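遅れて届いた招待状 『オクブリッジ』を遊びなおした夏

八月の頭から、寝る前の一時間をずっと『Okbridge』に使っています。橋の管理人になって、霧の深い川の両岸を行ったり来たりしながら手紙の謎を解いていく、あの静かなアドベンチャーゲームです。若いころに一度途中で投げ出していて、棚の奥から箱が出てきたときには、懐かしいというより少し気まずい思いがしました。借りたまま返していない本を見つけたときの、あの感じに近いでしょうか。

当時わたしが止まったのは、川の東側にある水門小屋でした。壁に歯車が並んでいて、どれを回しても何かしら音はするのに、扉だけが開かない。攻略本を買うのは負けだと思っていた年頃でしたから、夜ごと歯車を回しては寝る、という暮らしを二週間ほど続けて、ある晩ふっつりやめてしまったのです。

今回は、ノートを一冊用意しました。方眼の、ちょっと良いやつです。音の高さを線で描き、鐘の鳴る回数をメモし、管理人の日誌に出てくる鳥の名前まで書き写していくと、これがまあ楽しい! 画面の中を歩いている時間より、ノートをにらんでお茶をすすっている時間のほうが長いくらいで、家族には試験勉強でもしているのかと聞かれました。

開発元のヴォルトステッド(Voltstead)は、ごく小さな会社だったそうです。脚本と謎の設計を受け持ったウバルド・ベネデッティさんに、知人の紹介で電話をつないでもらえたのは水曜の夕方のこと。十分だけという約束が、気がつけば窓の外が暗くなるまで話しこんでいました。

「水門小屋はね、最初はもっと簡単だったんですよ」とベネデッティさんは言います。「歯車は飾りで、鍵は机の引き出しに入っていた。ところが音をつけてみたら、どうにも良い音でね。これを聞かせずに通すのは惜しいと、みんなで欲が出てしまったんです」

その音を作ったのがヴィオラ・テデスコさんで、収録のために地元の古い製粉所へ通いつめ、録りためた音は94種類。そのうちゲームに残ったのは12だけだというのですから、聞いているこちらが悔しくなります。使われなかった音はどうしたんですかと尋ねると、テープは引っ越しのたびに箱ごと運んでいるとのことでした。

さて、遊びなおしてみて驚いたのは、このゲームがほとんど急かしてこないことです。いまの作品なら、しばらく立ち止まっていると案内役が声をかけてきたり、行き先に印がついたりしますよね。『Okbridge』では、橋の真ん中で三十分ぼんやりしていても、霧が少し流れるだけ。手紙の差出人であるフェッリ(Ferri)という人物も、最後まで顔を見せません。机の上の眼鏡や、書きかけの献立表を手がかりに、どんな人なのかをこちらで想像していくしかないのです。若いころは、この間が退屈だったのだと思います。いまは献立表ひとつで十五分は考えていられます(木曜が毎週スープなのは、やはり娘さんが来る日だからでしょうか)。

不満がないわけではありません。対岸へ渡るたびに同じ映像が流れるのはさすがに長いですし、後半の市場町コストベルグ(Kostberg)は、どうも駆け足です。広場に面した家の多くは扉が絵のままで、時計屋の主人など、意味ありげに登場したきり戻ってきません。この点はベネデッティさんも苦笑まじりに認めていて、町の地下にあるはずだった水路をまるごと削ったのだと教えてくれました。設計図では、謎があと7つあったそうです。
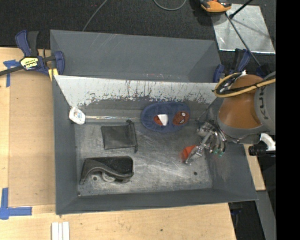
コストベルグの水路だけはあきらめきれなかった、とテデスコさんは電話の最後に代わって出て話してくれました。足音の反響まで全部そろえてあったので、いまでも町の場面を遊ぶと、床の下で鳴っているはずの音が聞こえる気がするのだそうです。その話を聞いてからというもの、わたしも広場の石畳を歩くときはつい音量を上げてしまいます。もちろん何も聞こえはしませんけれど。

水門小屋の扉は、遊びはじめて九日目の晩に開きました。解き方はここには書きません。ただ、答えの半分は、昔のわたしが箱の裏に鉛筆で書きつけていた走り書きの中にありました。あと一晩ねばっていたら、と思わないでもありませんが、残りの半分は鳥の名前でしたから、やはり無理だったでしょうね。

いまは二周目で、今度は西岸から始めています。ノートはもう残り数ページになりました。

シェア 2877 コメント 3

コメント

きなこ茶
水門小屋、うちは兄と二人がかりで解きました。兄が音を口で真似するのですが、これが下手で、余計に日数がかかった気がします。

霧笛
木曜のスープは娘さんではなく、市場が休みで材料がないからだと思っていました。コストベルグの掲示板に休みの日が書いてありませんでしたっけ?

まるやま
対岸へ渡る映像、長いですよね。でもあの間にお茶を淹れるのが習慣でした。二周目の記事もぜひお願いします。

お問い合わせ | 記事・写真の無断転載を禁じます | ページの先頭へ戻る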